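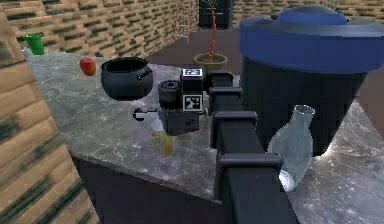

Every short film festival eventually decides it needs a market, and in March it was Rorside's turn. For three days a converted grain store beside the river was given over to one-to-one meetings, twenty minutes apiece, between people with scripts and people with lanyards. The budgets on offer were modest and the set designs weren't. I lost track of the treatments that began in a kitchen with a grey marble worktop, white veins and all, owned by a couple who were about to stop speaking to each other. European drama has a lot of money in its kitchens and very little anywhere else.

The market received 373 submissions, up from 200 last year, and took 22. One withdrew on the first morning after its director got a job in advertising, so 21 were pitched.

Khurram Qureshi has run the selection since the festival was a projector and a borrowed sheet. He reads everything himself, on trains, and it shows in his notes, which tend to end at Crewe. "I've gone off twins," he told me. "Two years ago I'd have said yes to any twins at all."

There were no twins. There was *Sastilora*, a debut about a woman who inherits a lighthouse on a lake that has been drained, pitched by its writer in a whisper so soft that the front row leaned in and the back row went for coffee. It won the development prize, and deserved to. The front row was the jury.

*Pešek*, a comedy about a provincial chess club suing its own president, got the only real laughs of the week, and then a long silence when the producer reached the finance plan. He has a third of the money and an uncle. Two sales agents asked for his card anyway – one of them asked about the uncle.

I was fonder than most of *Ullier*, which follows a ski instructor through a winter with no snow. The teaser ran to four minutes and consisted largely of him looking at grass. It needs a co-producer with mountains, and Qureshi spent most of the closing drinks steering its director towards anybody with an Alpine accent.

By then the wine had run out and the meetings had moved to the car park, where they got noticeably shorter and, I'm told, more productive.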